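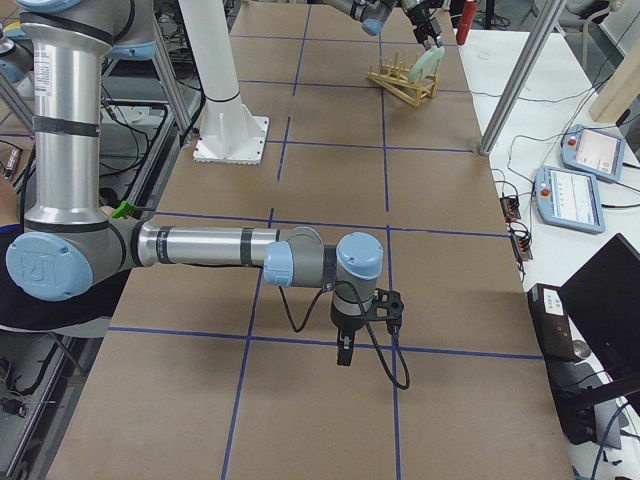
The two arms at the Brirkdale workshop, with the dish rack at the far end of the paper-covered table.

2022-04-08
By the Mumance newsletter desk

Search this site Search Go

Brirkdale workshop: the table is taped and both arms are mounted

In our last issue we wrote that the second arm was waiting for its mount. This is now finished. The white column is fixed to the table by a square base plate, and both arms can reach over the same surface. We call the project Dvorak, after the keyboard layout, as it also tries to share work well between two hands.

The tabletop is covered with brown kraft paper, and we put thin blue tape on it to make a grid. Some members asked if the grid is for the robot to see. It is for us. When a test goes wrong, we write down in which rectangle the object was standing, and the next person can put it back in the same place. The paper already has some wrinkles and we will change it before the end of April.

The first task is the dish rack. One arm must take a plate and bring it to the wooden rack between the pegs. We started with light plates, in pale green, which are kind to the gripper and to our budget. Until now we made 111 tries, and in 68 of them the plate stayed in the rack. Most of the others failed in the same manner: the plate came down a little turned and touched a peg. We changed the angle of the approach and we hope for a better number next month.

The other arm has an easier life at the moment. It has a two-finger gripper and a small sensor on the side, and its cable is longer than we like. If somebody has good cable clips, size 3 in the supplier's list, please bring them to the workshop.

A few requests to everybody who uses the room:

Please leave both teach pendants on the white side table, each with its stop button free to reach.
Do not put cups or tools on the brown paper, also when the arms are off.
Write each test in the log, the bad ones too.

We still need to tidy the wiring near the monitor. After this we want to show Dvorak to the group from Kurnetport, who build a similar table and wrote to us with 51 questions. We have answered the first part of the list, and the rest will follow by e-mail.

Contact Mumance | Copyright 2022 Mumance, Brirkdale | Back to top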